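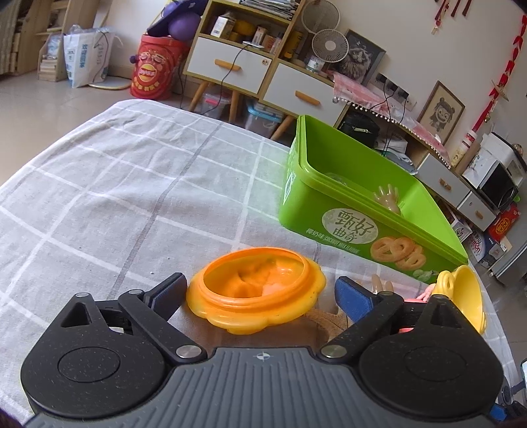 **Issue 2**

# joneo-open-day

Notes and a small data card from the open day for Joneo, held at the flat in Stilbridge where the recordings are made. Dec 6, 2018. I went as a paying member of the public and I'm not connected with Joneo or with Celeck, the company that trains an arm on the recordings. I've put the notes in a repo with the files because the card handed out on the day leaves out most of what I'd want to know before using them.

If you only want the short version: the recordings are decent, the claims made for them are too big, and the part everyone came to see was over before I had my coat off.

## What's in here

- `sessions/` – the 56 recordings released to visitors, untouched
- `labels.csv` – Joneo's own labels, one row per recording
- `labels_mine.csv` – my labels, with a column for where I disagree
- `notes/` – what I wrote down on the day, typed up later
- `card.md` – the handout, retyped, with its spelling left alone

The first issue had the notes only, and a wrong claim about the frame rate that I've now taken out. Sorry to the person who wrote a loader based on it.

## The task

Toy food and other small toys, a green cookie tin, a checked cloth. A person works a hand-held gripper and the toys go in or out of the tin. That's the entire task family, although the handout splits it into "kitchen tidy", "household sort" and "free play". I've watched all three and could not sort them into their own folders blind. I'd treat them as one task with three names.

The setting is at least a real home. There are books, boxes, fans and cables in the background, and a plush toy or two, and it all gets into the recordings. I count that in Joneo's favour. Plenty of groups would have hung a sheet.

I was less taken with the word "cluttered" on the handout. The clutter is behind the work. On the cloth itself you mostly get a tin and a few toys with clear space around them, and a gripper can learn a lot about that tin without learning anything about a crowded counter.
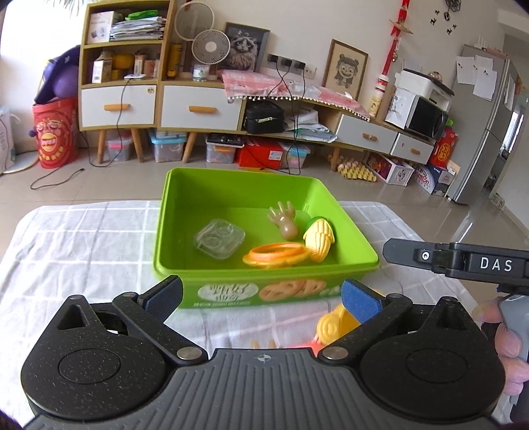
**Is there a robot in any of these recordings?**

None at all. Every movement in `sessions/` was made by a person holding a gripper, and the arm Celeck brought along to the open day wasn't recorded for release. If you need joint angles or motor currents you won't find them here, and I couldn't get a straight answer on whether they exist anywhere.

I bring this up early in most conversations about Joneo now. The banner on the door said "robots that tidy", and I heard a fair number of visitors leave talking as if they'd watched one do it all afternoon. What we watched all afternoon was people tidying, carefully, with a gripper. I've nothing against that as a way to collect data. It's cheap and quick, and the camera sits where it would on the arm. But it's a person's judgment about where to put the jaws, and a person's patience when the first grab misses.

## The demonstration

There were 29 of us, in two groups. The first group saw the arm run a policy called Lò. The second group, mine, got the tail end of it and then a talk.

From my notes, lightly cleaned up:

- Arm started, stopped, restarted. Someone moved the tin a little to the left between tries.
- One toy picked up and dropped into the tin. Applause.
- Second toy pushed along the cloth. No applause, but the host called it "a recovery".
- Laptop closed. Slides.

I asked if we could choose the next toy. We couldn't, for safety, which I might have accepted if a child from the first group hadn't been allowed to press the start button.

The slides had a success rate on them. I'm not repeating it. It came with no number of tries, no list of objects, and no word on who decided what a success was. When I asked about the last one I was told it was "obvious from the video", and the video was sped up. A person from the first group told me over tea that theirs went better than ours, and I've no reason to doubt it.

## How the recordings are labelled

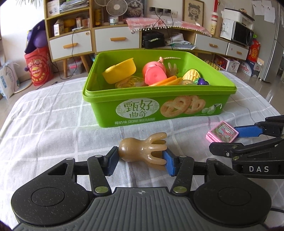
The labels give an object name, a start, an end and a result. The result is either `ok` or `retry`, and there's no `fail`. I asked where the failures went and was told they were "kept separately for quality". So the released set has been picked over, and you should assume it flatters the task.

Object names are a mess. The same toy turns up under two or three names depending on who did the labelling, and squishy things get called `soft_misc` about half the time. I've put my own names in `labels_mine.csv`. Mine are dull but they're consistent.

Joneo says the full collection has 900 recordings. I've only seen the ones we were given, and the handout doesn't say how they were chosen. They could be the best, the first or the ones nearest the top of the drive. Please don't quote my findings as if they covered the lot.

Two-handed recordings are marked `bi` in the file name. There's nothing in the labels about which hand did what – you get a single start and end for the pair. For anyone working on handovers that makes them close to useless without relabelling. I started doing that in March, for a different release, and gave it up as a bad use of my evenings.

## Hardware notes
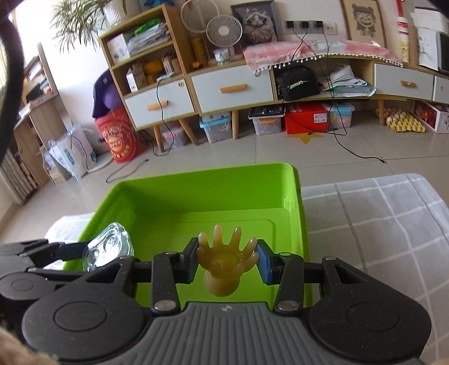

The handout says that one gripper build was used throughout and that recordings can be mixed freely. I'd check that before you mix anything. Blue pads on both fingers is what I took to be the standard fit, yet here's a gripper holding the soft yellow toy hand with a black pad on the left finger and a blue one on the right. Maybe the two pads grip the same. Maybe one is a spare off another batch, a bit harder or a bit slicker. I can't tell from looking, and there's no pad column in `labels.csv`, so a model trained on the mix has no way to know either. Rubbery toys are exactly where I'd expect it to matter.

I raised it by email and was told the pads are "functionally equivalent". I asked for the test and haven't had a reply. I'll add it to `notes/` if it comes.

Other things I'd want written down and can't find:

- how the jaw opening is measured, and whether it's zeroed between sessions
- how many people did the recording (I was told "a few", then "a small team")
- whether the lighting was left alone or set up
- what was changed between the recording sessions and the Celeck arm, apart from the obvious

## Suitable uses

Practice at loading and labelling this kind of footage. Testing whether your hand and object detector copes with see-through toys, which give mine no end of trouble. Teaching, if you show the `retry` recordings too.

## Uses I'd argue against

Anything with the word "household" in the title. Comparing policies, as there's no fixed test set and the objects aren't for sale as a kit. Claims about failure rates, for the reason given above. I also wouldn't use it to show that Lò works. It might. One toy in a tin doesn't tell me, and I was standing close enough to see the tin being moved.

## Things I got wrong on the day

I wrote that the audio had been stripped. It hadn't, it's just very quiet, and you can hear talking if you turn it up. I've told Joneo, as I doubt the people chatting know they're in a release.

I also wrote that the gripper looked heavy and would tire people out. Then I had a go with one during the tea break and it was fine. I missed the first toy twice and felt silly, and my respect for whoever does this all day went up quite a bit.

## Changes

- **Issue 2**: recordings and both label files added, frame rate claim removed, pads section new
- **Issue 1**: notes only

Corrections are welcome as issues or pull requests. If you were in the first group and wrote anything down while the arm was running, I'd like to add it next to mine, especially if it disagrees.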